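Open Day at the Prusley Workshop: Gallery
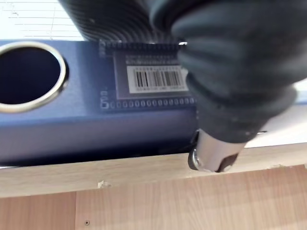
Gripper fingers over a circuit board module on a blue binder. The board has a barcode sticker on it.

I went to the open day at Prusley on a Wednesday in October because a friend had a spare pass and because I have been hearing for years that robots are about to take over the boring half of office and stockroom work. I run a small parts store. I would love to hand over the boring half. So I went along with an open mind and a fairly tight wallet, and came home with both in the same condition.

The setup was simple enough. Kasico supplied the arms, a firm called Wandusholm wrote the software, and visitors were let in by groups of 17 to watch the machines handle everyday things on ordinary shelves. Our group got the slot at 2 in the afternoon. Qiuyue Tang did the talking and did it well. She answered most questions straight, which I can't say for the brochure.

More on the board and binder job

It's a fair choice of task, I'll give them that. A small flat part lying on top of a binder is a nuisance even for people. You have to get hold of it without dragging it, and a binder spine is round, so things like to slide off. The fingers are ridged, the bigger one soft, and Tang said the ridges are meant to give a little when they meet something hard.

What I wanted to know was how often it goes wrong. The handout says the system was trained on 4,000 practice grabs. Fine, but practice grabs are not results. I asked how many of those ended with the part where it should be, and was told that figure was "being reviewed." A man behind me asked the same thing in different words and got the same answer.

Price and upkeep

Replacement fingers are rated for 2,000 hours. At one shift a day that's under a year, and there was no price for a new set on the table or in the handout. Fung-ping Chang from Wandusholm took my email address and promised to send one. Nothing yet.

The arm itself is only leased, and the lease includes support by phone. On-site visits are extra. Ask about that before you sign anything.

What I'd like to see next time

A mixed bin. Bent labels, parts upside down, somebody else's coffee cup in the way. My stockroom has never once been laid out for a demonstration. I'd also like visitors to be allowed to put the items down themselves. I asked, and the answer was that it would hold up the next group.

Parking is behind the Xiong building, and the sign for it faces the wrong way if you come in from the main road. The afternoon groups ran late, so bring something to read. Coffee was free and pretty good.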